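Bench notebook – Povbridge workshop, back room
July, started 9.40 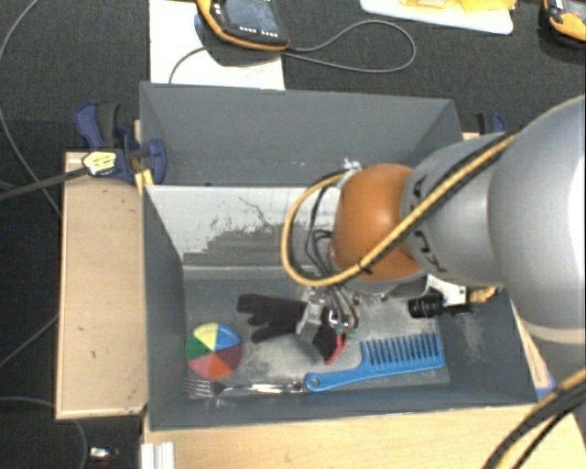
Grey bin, odds tray: ball, fork, blue comb, black glove.

Carrying on from the last entry, where I said I would deal with the grey bin before doing any more of the shelving. Kátia wants the odds sorted and the bins assessed by the end of the month so she can decide whether to reorder from Stendalon or make do.

Contents first. The ball is the panelled one in several colours, with the wedges meeting near the top. Yellow, blue, green, pink, orange-red and a dark maroon that I had down as brown on the old sheet. Corrected. Kept at the left end of the bin because it comes to rest there whatever I do, so I think the bench is out of level. Put the long level on it after lunch and it is low on the left by 3 mm over the length of the bin. Packed the left feet with card for now. Welington has proper shims somewhere.

The fork is an ordinary shiny one. It is on the sheet as "cutlery, misc." and that is no use to anyone looking for it. Relabelled "fork, silver colour, narrow handle". Kátia asked if it was one of the kitchen set. I compared it with the drawer and the kitchen ones have a wider handle, so it stays with us.

The comb is the big blue wide-tooth one with the hanging hole in the end of the handle. Weighed nothing worth writing down. It had been entered twice, once under "comb" and once under "blue plastic", and I struck out the second line. I would like to hang it on the pegboard by the hole but Adalberto says anything on the pegboard walks off, and going by the tape measures he is right. Bin it is.

The glove is black fabric. There is one glove on the sheet and one glove in the bin. Looked for a partner in the drawer under the window and in the PPE box. No luck. Asked Jeferson, who thought there had been a pair when the Arruda box was unpacked but would not swear to it. Left the entry as a single.

Now the bin itself. The inner wall at the front of the tall rear section is the worst part. Most of the upper surface has gone whitish, with thin dark scratches and ragged grey patches through it. Lower down it is still a darker grey. I tried three things on it:

Warm water and washing-up liquid, soft cloth. Cloth came away grey, wall looked the same once it dried.

The citrus cleaner from the sink cupboard, left on while I had a coffee, then wiped. Slight improvement at the top corner, possibly only because I wanted there to be one.

Plastic eraser on a patch the size of a stamp. Took nothing off. You can feel the roughness with a fingernail, so I am treating this as wear in the surface and I have stopped cleaning it.

The floor is scuffed and dusty in patches, more so towards the right. The dust comes up with a damp cloth and the scuffs do not. Right side wall has pale rub marks. Left side wall is smooth and in much better condition, I would call it nearly new. The pale seam where the inner wall meets the floor I went along twice with a torch and a feeler gauge and could not get the thinnest leaf in anywhere. Poured 200 ml of water in and left it standing while I did the labels. Dry underneath when I lifted it.

So the bin is sound, it is just ugly. My recommendation is to keep it and put the money towards lids. Finn disagrees and has written so in pencil on the summary sheet. His point is that small dark things are hard to pick out on a dull grey floor, and he would like the replacement in a lighter colour. Fair enough for screws and washers. For things the size of a comb or a glove I don't think it matters much.

We did talk about a liner. Finn has a roll of the Bronden ribbed matting left over from the drawers. Cut a piece for the floor and tried it. Problems: it curls at the front edge, and the fork tines catch in the ribs when you slide it along. Took it out again. If we go back to this it should be something smooth, and stuck down at the corners at least. The offcut is on top of the paint cupboard with the size written on the back.

Shelf measurements, as I had the tape out. The run along the back wall is 1,080 mm between uprights, measured at the front lip. It is a touch less at the back where the upright leans, so don't order anything to the full width. The tall rear section of the bin means it will only go on the bottom shelf, or on the bench where it is now. I favour the bench. Adalberto would like his bench back.

Labels. The old numbering jumped after the last clear-out and there were gaps where things had been thrown away but not struck off. Restarted this tray at 137 and wrote the new numbers on the sheet in blue. The ball won't hold a sticker, the edges lift by the next morning, so its number is on a card in the sleeve of the folder. The glove has a sewn tag, done badly by me. Fork and comb are to get the small white labels on the handle. If those come off in the wash, use the marker that lives with the soldering stuff and let it dry properly before handling.

Kátia looked in at 3.15 and read through the sheet. She is happy with everything but the glove, and wants a line saying whether it is a left or a right. I tried it on both hands and it is loose enough that I could wear it on either. Have written "loose fit, see notebook".

Still to do:
Proper shims from Welington, then take the card out
Ask at Arruda about the other glove
Price lids, with and without hinges
Move the paint cupboard forward and see what has gone down behind it
Strike the old tray sheet and file it – red folder, not the green one

Bin left on the bench, left end towards the window. Finished 4.50.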